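*Duvbridge Community Kitchen — Beginning Steamed Doughs, handout for session 6*

Welcome back, everyone, and thank you for leaving the room so tidy last time. We finished our filled dumplings with flour in places I had never thought flour could reach, and by the time the lights went off you would hardly have known. Tonight we stay with steamed dough but make things easier on ourselves: plain round buns, no filling, no pleats. Please read this through once before you tie on your apron. The recipe is short, and most of what goes wrong goes wrong in the handling.

## The dough, briefly

You will find 800 grams of flour weighed out at each table, enough for 14 buns with a little left over to practice on. Mix it with the yeast, sugar and warm water as we did in session 4, and knead until it stops sticking to your palms. I would sooner have it a touch too soft than too stiff, as you can always dust your hands, and a stiff dough is a misery to roll.

Let it rest under a damp towel while we go over the steamers. If your table is near the window, give it a bit longer, because that end of the room stays cool even in June.

## Shaping

Cup your hand over each piece and roll it in small circles until the top feels tight. Don't chase perfection here! A homemade bun is allowed a bump or two, and after a few dozen you will find your hands have got better without your noticing.

Set every bun on its own square of paper as soon as it is shaped. People love to skip this and then spend their evening peeling dough off the steamer slats. The paper also gives you something to get hold of later, when the bun is cooked and too tender to pinch.

## From bowl to plate

I like a big metal bowl as a halfway house between the steamer and the table. It's wide, it's easy to wash, and it keeps buns from wandering off while you make room for the next batch. What I ask is that you don't crowd it. Buns piled on top of one another dent and stick, and you can't get your fingers (or your tongs) around one without squashing its neighbor.

Put the serving plate right beside the bowl before you start moving anything, with its whole surface clear. It sounds fussy, I know, but hunting for a spot to set down a soft bun is how soft buns end up on the floor.
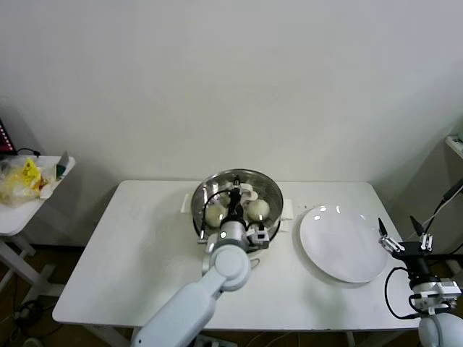
## Picking up a bun

1. Come straight down from above, with the bun between your fingers or the arms of your tongs.
2. Close gently, low on the sides, near the paper. The top marks very easily.
3. Lift until you are well clear of the rim of the bowl — the rim is where most buns get bumped.
4. Move across to the plate and lower all the way before you let go. No dropping, not even the last half inch.
5. Leave the paper on until the bun is about to be eaten.

If a bun has stuck to its neighbor, hold one still and ease the other away sideways. Pulling up will tear the skin.

## A note on tongs

The Grustari tongs in the drawer have a strong spring, and beginners tend to squeeze too hard with them. Practice a few times on a scrap of dough first. The bare-handed method is perfectly good too, once the buns have cooled enough to touch comfortably.

## For next time

Please read the chapter on steaming in the El-Sayed booklet, and bring a container with a lid if you'd like to take leftovers home. We will be in room 502 again, same hour, and there will be sesame.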